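Talks Resources Speaker Notes Contact
Talks > Winter Season > Living With Colour
Filed under: Decorating, Old Houses, Notes from our talks

Choosing a paint colour and still liking it in March
Speaker notes, Friday evening slot

Welcome everyone, wait for the coats to settle. Say thank you for coming out in November, when any sensible person would be at home looking at their own walls, and tell them that looking at their own walls is more or less what I shall be asking them to do for the next forty minutes anyway.

Start with the Clirholm house. I bought it with every room painted magnolia and I was going to be bold, so I went out on the first weekend and came home with a yellow called Marín, enough for the whole sitting room. On the little card it was like butter. On four walls, under the big light, it was like living inside a custard. I kept it for two winters out of pure stubbornness (pause here, people usually laugh, and somebody always has a custard room of their own to confess to).

So, the first proper point. The card is far too small. Paint a big sheet of lining paper, the biggest you can manage, and leave a white border round it so that the old colour doesn't bleed into your judgement. Move it about. Look at it at breakfast and again with the lamps on. North-facing rooms pull everything towards grey, and a colour you thought of as cream can go quite sad in there by four o'clock. 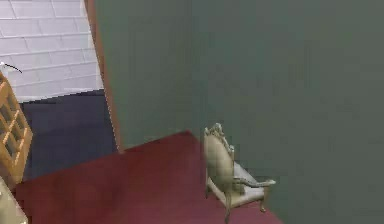

Greens are what I get asked about more than anything else, and I do love them, so stop me if I run on. The trouble with a green is that it is always leaning one way or the other, to yellow or to blue or to grey, and you often can't tell which until it has something beside it. The big wall is a grey-green, matte, and to the left there's white brick with pale grey mortar, and I'd like them to look from one to the other a few times before I say anything. Ask who would call it green and who would call it grey. Let them argue. Then point out the brown wooden trim running down the end of the wall, and the red carpet, and ask them to imagine the same green with a white trim and a pale floor.

Second point, finish. Matt paint is kind to lumpy old plaster, and most of us have lumpy old plaster. Anything with a shine will show you every bump your house has ever had. The exception is a hallway with children or dogs in it, where you want something you can wipe. At Clirholm I used Seltero eggshell up to hip height and matt above, with a line of thin beading between the two, and I've been very happy with it.

Money, briefly. The whole downstairs cost me 177 pounds in paint the second time round, and roughly 400 if I count the brushes, the filler and the custard. Say this cheerfully.

Last bit, on names. I once nearly bought a blue purely for being called Vuvance. Cover the name with your thumb and see if you still like it.

Questions. If it's quiet, ask about ceilings, as everyone has an opinion on ceilings. Sample sheets are on the side table to borrow, please bring them back next month. Tea is at the back.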